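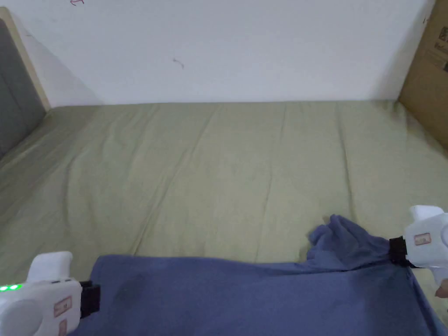 A blue cloth laid out on a green fitted sheet, with the bed pushed up to the wall.

Fold it on the bed

By Piyumi Rathnayake
2025-03-17

I have folded washing on the kitchen table, on the sofa arm and standing up in the hall with a towel held under my chin. The bed is better than all of them and I think more people should use it.

The usual complaint is that a bed is soft. It is, and for shirts with a collar I would still want a table. Most of what comes off the airer in our flat is towels, sheets and T-shirts, and those need width more than they need a hard top. My kitchen table in Lorkville is too small for a bath towel. One end hangs over, pulls the rest after it, and you start again.

On a bed you can lay the long edge straight across in front of you and take a corner in each hand. If the fitted sheet underneath has creases in it, leave them. I used to smooth the whole bed first, which took longer than the folding. Creases in a sheet you are going to sleep on tonight do not matter to a towel.

A bed against a wall is the best kind for this. Piles can go at the back and they don't slide off the far side. The drawback is changing the sheet, when you have to kneel on the mattress to reach the far corners. I put up with that once a fortnight.

In January I looked at a folding board from Giltis, and then at a fold-down laundry shelf by Ikard that cost about 300 with the brackets. I am sure both work. They also have to be kept somewhere, and the bed is already there.

The other argument for it is a plain one. Washing left on a chair can stay on the chair until the weekend. Washing on the bed has to be put away before you can get in.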